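Notebook, Drarville bench
February 2018
Entry by Iara Saavedra

Evaluation of the Hiltumard teardown kit, continued

Trial unit is still on loan from the vendor. What they sell is a package: gripper, wrist camera, a set of printed fixture plates, and the software that strings the moves together. The arm is ours and was already on the slatted table. Patricio wants a yes or no on the purchase before the loan runs out, so I am trying to stick to things we would do with it in the shop: pulling memory and small cards out of old towers and sorting them for reuse.

Setup

Mounting the gripper was easy. The adapter ring fit our flange and the bolts supplied were the right length. Software took longer. The installer wants its own user account, and the manual gives the wrong menu name for setting the tool weight (it is under Payload, not Tool). Ayman found it. I wrote it on the inside cover of the manual.

Calibration of the wrist camera uses a printed card with dots. First attempt failed with a message that said only "calibration error 21". The list at the back of the manual stops before that. Wrote to support, and Yamila Quezada answered the same afternoon: the card has to lie flat, and ours had a curl in it from the box. Taped it to a piece of glass and it passed. Good support, poor manual. I would like that to go in the review in those words.

Teaching positions

Teaching is by hand guiding plus fine moves from the tablet. Hand guiding feels stiff with the gripper on until the payload is right, then it is fine. Fine moves are good. I would like a smaller step for the wrist rotation — the smallest one offered is still too coarse for lining up the fingers with a memory slot, and I ended up typing the angle in.

The software keeps a "part map" for each model of computer. Every tower of the same model should then work off the same map, with the camera correcting for how the case was set down. We taught one map from scratch. It came to 281 lines when exported, mostly approach and retreat points. Readable enough that Ayman could edit it in a text editor, and the edited copy loaded without complaint.

Runs

Cases go down on their side with the side panel off and the cooler already removed by hand. The kit does not claim to handle coolers and I did not try it.

Memory: the fingers fit between modules, but the latches have to be opened first. The Hiltumard routine does this with a fingertip push. It worked on most tries. When it missed, it went on to the pull anyway, and the force limit stopped it. I would want it to check the latch before pulling. Sent that to Yamila as a request.

Loose cables are the main trouble. The planner does not know about them. Renato now tucks them aside before each run, and that hand time has to be counted in any comparison with doing the whole job manually.

Position over the memory slots before descent, printed plate to the left of the case: 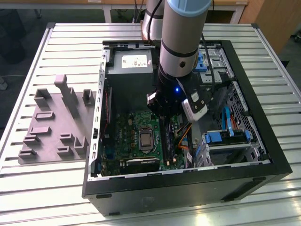 Fixture plate

Holders are a good idea and the plate sits steady on the slats. My complaint is that nothing on our copy of the drawing says which holder is meant for which part. Daza sells a similar plate in metal, but Renato thinks printed is better for us, as we can change a holder and print it again.

Cost and open points

Quote is for the full package with 2 days of training. Patricio is asking whether we can drop the training and get a second set of fingers for the same money. Also waiting on a comparison quote from Stindamik, promised to us in December and still not here.

To do:
Renato — time the cable tucking over a full batch
Ayman — try the exported map on a second tower of the same model
Me — ask Yamila about the latch check and the wrist step, return the spare calibration card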